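Open day at the Trirkthorpe paper mill

Posted 2025-05-31

I have wanted to get inside the Trirkthorpe mill ever since I bought my first pad of their drawing paper, and this year I finally got a spot on the open day list. They only open the doors once a year, the spaces go fast, and I had forgotten to sign up twice in a row. So when the confirmation came through I may have done a small dance in the kitchen.

The drive took longer than it should have, thanks to a closed bridge outside Zapata and a detour through every farm road in the county. I still made it in time for the first tour. You park in a field across from the mill and walk over a footbridge, and the first thing that hits you is the sound of the water, and then the smell. People had warned me about the smell of paper mills, but this one is small and works mostly with cotton, so what you get is closer to damp laundry and wet cardboard. I liked it!

Our group had 18 people in it, a good mix of printmakers, bookbinders, a couple of families, and a few folks from the town who had walked past the place all their lives and never been in. We were handed earplugs and shoe covers and told to keep our sleeves away from anything that turned.

The tour starts at the rag room, up on the top floor. I had pictured sacks of old shirts, and there is still some of that, but most of the cotton now comes in bales from Jatum, who collect offcuts from sewing shops. The guide let us put our hands in a bale. Softer than I expected, and full of tiny bits of thread in every color (the white paper starts out looking like confetti, which delighted the kids). The sorting is done by hand at long tables with a fixed blade standing up at each place, and the sorter pulls the cloth down over the blade to cut off seams and buttons. There was a jar of buttons on the windowsill. I wanted to take the whole jar home.

From there the rag goes down a chute to the beaters, big oval tubs with a heavy roller at one side that keeps the pulp moving around and around. The mill has two. The older one has been running for 80 years and leaks a bit at one corner, and there is a groove worn in the floor where the drip runs to the drain. A beating takes six hours, and the guide explained how the whole character of a sheet gets decided in there. Short beating gives you something soft and thirsty that blotting paper is made from. Keep it going and you get a hard, crackly sheet that rattles when you shake it. She passed around samples of both and I could not stop rattling mine.

After the beaters we had a break in the activity hall, where there were tables laid out and coffee from an urn, plus some really excellent oat cookies. I bought two pads and a bundle of seconds at the shop counter, which takes cash only, so bring some.

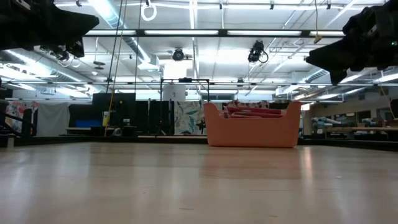
Photo by the author. Trirkthorpe mill open day.

Then came the part I had been waiting for, the vat room. The mill makes most of its sheets on a short machine these days, but they keep one vat going for the heavy papers, and on the open day they let you try it. You take the mold, which is a fine wire screen in a wooden frame, fit the loose rim on top, and dip it into the pulp at a steep angle. Then you level it, lift it, and give it a shake front to back and side to side before the water drains away. Written down like that it sounds easy. My first sheet had a hole in it and a thick ridge along one side, and my second slid off the felt in a lump. The third was, well, a sheet! It is hanging over my desk right now, and it is thicker at one end than the other, and I love it.

Watching the regular vat crew after that was humbling. They work in pairs, one dipping and one laying the sheets down on the felts, and they hardly look at each other. The stack grows until it goes under the press, and the water comes pouring out of it on all sides. Everyone stepped back at once. I did not step back far enough, so wear shoes you don't mind getting wet.

The drying loft is the prettiest part of the building. It runs the full length of the roof, with wooden shutters down both sides that can be opened and closed depending on the weather, and the sheets hang over ropes in little groups. It was warm up there and very quiet after the noise below. In December, we were told, drying a batch can take almost 10 days. The ropes are coated with wax so they don't stain the paper, and the whole loft smells faintly of it.

The last stop was the finishing room, where sheets are checked against a lit window, sorted, and counted into reams. The mill also cuts its own envelopes now, on a secondhand cutter made by Cotix that makes a wonderful thump. I asked why some sheets get a smooth surface and others stay rough, and got a long, happy answer involving gelatin, hot rollers, and the felts, which leave their own texture behind. I filled a page and a half of my notebook with it and can read maybe a third of it now.

A few practical things if you are thinking of going. There are a lot of stairs, and the ones up to the loft are steep. The tour is long, and little ones got restless before the press. Sandwiches were gone by early afternoon, so pack a lunch and eat it by the river, where there are benches. You can take photos everywhere except the finishing room. And put your name down early, as the list for next year opens as soon as the shop puts its sign up.

I have already started drawing on the seconds. The rough side grabs charcoal beautifully, and ink spreads a little more than I'm used to, so I'm going to try the harder sheet for pen work next.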